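Jaunzems Publishes First Results of Household Chore Trial

TONVILLE, 20 Aug 2025 — Jaunzems, a maker of automation for small workshops, today published the first results from its trial of everyday chores done by machine. The question was a simple one: can a robot with two arms tidy a table as a person does? The answer for the moment is "sometimes".

In the trial the robot made 231 attempts at four chores, among them folding a towel and putting hand tools back in a drawer. Towels remain the most difficult. Scissors gave better results than the team had expected, but they are still slow work.

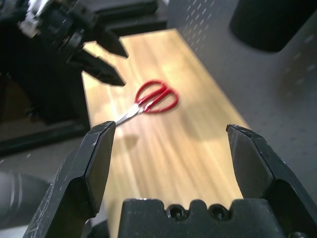
Page last changed: 20.08.2025, 16:10

A pair of scissors with red handles, lying flat on a wooden table, leaves very little height for the fingers of a gripper.

"A person picks up scissors without thinking. Our machine needs about two minutes, and it can still fail," said Ynyr Phillips, who leads the trial at Jaunzems. "We do not want to promise a home robot for next year. We prefer to show what is working today."

The company will continue with shop-floor chores at its Endness site in November, together with its partner Plidport. The full results can be requested from the Jaunzems press office in Tonville.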